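Rireck: two arms, one sponge and some plates

Hello! If you've landed here from the workshop wiki, this is the data card I kept promising for the Rireck recordings. If you've landed here from anywhere else, you're very welcome too, but you may need a bit of patience, as I've written it mostly for people who've already seen the thing on the table.

Rireck is a pair of small robot arms bolted to one rail, built in the back half of Ledis, the shared workshop where I rent a shelf and spend far too many evenings. The job is plate wiping. Somebody scribbles on a plate, the arms pick up the kitchen sponge, one of them steadies the plate and the other scrubs. The dataset is all of our attempts at that, driven by hand through a pair of leader arms, with the good and the bad left in. There are 1538 episodes, which comes to 41 hours of recording over 16 sessions.

I started on it because I wanted a task that was fiddly but cheap to reset. Folding cloth drove me up the wall (you spend more time unfolding than folding) and stacking blocks had stopped being interesting. A dirty plate is good, because you can see how well you did without any clever measuring, and getting it dirty again takes seconds and a pen.

What it's built from

The arms are a Wulura kit, the older version with the separate servo board, which I bought as two half-finished builds from Panagiotis Deligiannis when he moved flat. Half-finished was generous. One had its elbow on backwards and the other came in a biscuit tin. I've replaced both shoulder servos and most of the brackets, and the wrists have been reprinted more often than I'd like to admit. The rail is off-the-shelf extrusion, and I'd do that part again exactly the same way.

Every gripper has a small camera on it, and there's another camera looking down over the table. The wrist mounts are my own design and they're in the hardware folder. Print them solid. I did the first lot with light infill to save weight and they hummed along with the servos, so every wrist video from that week looks as if it was filmed on a bus. Those recordings aren't in the release.
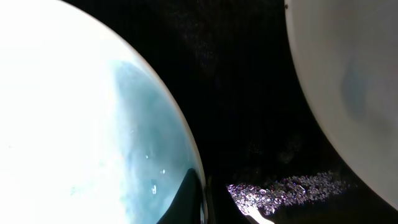
Source: Rireck recordings, wrist camera. Same licence as the rest of the data.

The leader arms are the same kit without the gearing, so they move freely in the hand. Vilho Lehtinen wired the handles and did a much tidier job than I would have. You squeeze to close the gripper, and there's a foot pedal to start and stop an episode. If you build your own, please get a pedal! I did the first session with a keyboard shortcut and ended up pressing it with my chin.

Software is nothing special. It's a Python script that reads the joint positions, grabs the camera pictures and writes both out with timestamps. There's a config file for the ports, and you'll need to edit it, as the names I've left in there are from my own laptop and won't match yours.

The tasks

There are four, and each episode is labelled with one of them in the index:

pick_sponge: lift the sponge out of its tray and put it back
wipe_single: wipe one plate with one arm, the other parked
wipe_hold: one arm holds the plate, the other wipes
free_wipe: do whatever seems sensible until you're happy

The last one is the messiest and also the one I've had the most fun with. Ok-hee Noh recorded a great chunk of free_wipe and she has a completely different style from me. She goes in small circles from the rim inwards, and I tend to scrub straight across the middle like I'm cleaning a windscreen. If you train on everything together you get a sort of awkward average of the pair of us, so there's an operator column if you want to keep us apart.

Resetting was done by hand between episodes. We put the sponge back in its tray, drew something new and moved the plates a bit. How far "a bit" is depended on who was doing it. I didn't mark positions on the table, on purpose, as I wanted the starting layouts to wander, but they wander less than they should and the far left of the table hardly gets used at all.
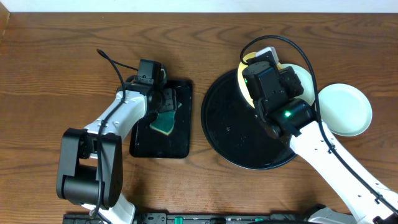

The arms share the space in the middle, and most of the crashes happened there. There's no collision checking in the script. When you're driving by hand you just get a feel for keeping your elbows out, and new drivers clack the grippers together for the first while and then stop doing it. I've left the gentle knocks in and flagged them in the notes column with the word "knock". Anything that shifted the rail was thrown away, along with whatever came after it in that session, until I'd checked the calibration again.

Cables deserve a paragraph to themselves. I began with them tied down neatly along the links, and it looked lovely, and it tore a connector off the first time the wrist rolled all the way over. Now they have slack, lots of it, in big loose loops. It's ugly and they get into the overhead view, but I haven't lost a connector since. If your model learns to follow a cable instead of the gripper then I'm sorry, mine did that as well at one point.

What's in an episode

Each episode has its own folder, and inside there's:

joints.csv, with positions for both arms and both grippers
commands.csv, the same again but from the leader arms
overhead video
left wrist video
right wrist video
notes.txt, often blank

Positions are in degrees. Gripper values are raw servo readings and the two grippers don't agree with each other, so fully closed on the left isn't the same number as fully closed on the right. The ranges are in calibration.txt. Please read that one before you write to me about it (Christos Karagiannis has already written to me about it, at length, and he was right, and that's how calibration.txt came to exist).

There's an outcome column in the index with clean, partly and failed. I filled in most of it myself by looking at the plate afterwards, which is a bit woolly. A plate I called clean on a cheerful evening might well have been partly on a grumpy one. Kyriaki Tsoukalas went back through one task, wipe_hold, and marked it again from the video without seeing my labels. Hers are in a second column. We mostly agree on failed and clean, and we squabble over the middle.

Things to know before you use it

It's one table, one room and one kind of sponge. Anything trained on this will be good at my table. I tried a friend's white kitchen worktop with my best model and the arms waved about over it rather sadly.

Lighting changes through the day. Sessions that began after lunch get sun from the side for a while, and the evening ones are all overhead strip light. The time of day is in the index. There's one Thursday session where a strip light was flickering, and I've kept it in but flagged it.

The pens matter more than you'd expect. Some ink lifts straight off and some needs proper scrubbing, and I didn't write down which pen was used until halfway through. So for the first half, how long a wipe takes doesn't tell you much about how well it was driven.

The grippers squash the sponge differently depending on how old it is. A new one springs back and a tired one stays pinched. I swapped them when they got sad, with no schedule whatsoever.
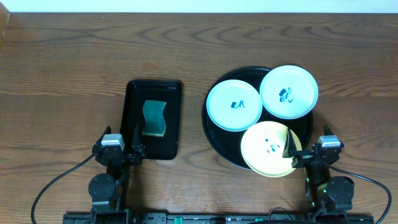 Can I record my own episodes and add them to the set?
Please do, as long as they use the same folder layout and you include your own calibration.txt. Open a pull request with a couple of short episodes first so I can check that they load, then send the rest once we know the columns line up. You don't need the same arms, but put the kit name in the notes so they can be filtered.

Spares and bits that broke

Wrist servos are the weak spot. Scrubbing is a sideways load and the plastic gears don't enjoy it. I get replacements from Sarantis, who sell the metal geared version loose, and it drops straight in if you file a little off the bracket. Do the right arm first, as it does most of the wiping. Gripper screws work loose too, so give them a quick turn before each session, or use a dab of threadlock if you're better organised than me.

Licence and thanks

The recordings and the printable parts are free to use for anything, with a credit to Rireck. The script is under the same terms, though I'd be a bit embarrassed to see it in anything serious. Thanks to everyone at Ledis who put up with the servo noise, and to Vilho for the soldering.

Still to do: record more on the left side of the table, rename the gripper columns, and upload the July sessions, which are sitting on my other drive waiting for me to sort out the labels.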